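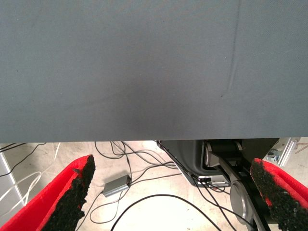 ## Pano cinzento na bancada: limpeza e manutenção

O feltro e os tecidos parecidos ganham borboto depressa, sobretudo na zona onde se apoiam os braços. Passe uma máquina de tirar borboto uma vez por mês, sem carregar. Uma lâmina de barbear também serve, mas num tecido gasto abre buracos.

Para pontinhos escuros, cotão e restos de linha, use primeiro um rolo adesivo e só depois o aspirador com a escova macia. Se passar logo um pano húmido, a sujidade entra na fibra e fica lá.

Vincos:

- Borrife água até o tecido ficar apenas humedecido.
- Ponha um pano de algodão por cima e passe o ferro em temperatura baixa, sem arrastar.
- Deixe arrefecer esticado antes de voltar a pousar coisas.
- Nos sintéticos, experimente num canto escondido.

Um pano que cai para fora do tampo deve ficar preso por baixo, com molas ou fita de velcro. Corte-o com 8 cm a mais de cada lado. Eu uso o feltro da Jatenel, vendido a metro, e lavo-o à mão em fevereiro, quando a oficina está mais parada. Demora a secar — conte com dois dias se não houver sol.

## Cabos no chão

Desligue tudo antes de começar. Siga cada cabo de uma ponta à outra e ponha-lhe uma etiqueta em ambas as pontas. Cabos pretos e finos confundem-se todos quando se cruzam, e os brancos juntos dos pretos só ajudam até certo ponto.

Separe depois os de alimentação dos de dados e prenda cada grupo com tiras de velcro. As abraçadeiras de plástico apertam demasiado e têm de ser cortadas sempre que se muda alguma coisa. Um pacote de 16 tiras da Pamik chegou para uma bancada inteira.

Os transformadores aquecem. Não os tape com tecido nem os meta dentro de uma caixa fechada. O melhor lugar é uma calha aberta ou uma prateleira estreita debaixo do tampo, com folga no cabo para a ficha não ficar a fazer força.

O cabo mais grosso é o que mais custa a arrumar. Não o dobre em ângulo. Dê-lhe uma curva larga, encostada à parede, e cubra com calha de chão o troço onde se passa.

## Riscos cinzentos em chão claro

Saem quase sempre com uma borracha branca de escola. Se não saírem, misture 500 ml de água morna com uma colher de chá de detergente da loiça e esfregue com um pano de microfibra bem torcido — nunca a pingar, por causa das fichas. Seque logo a seguir.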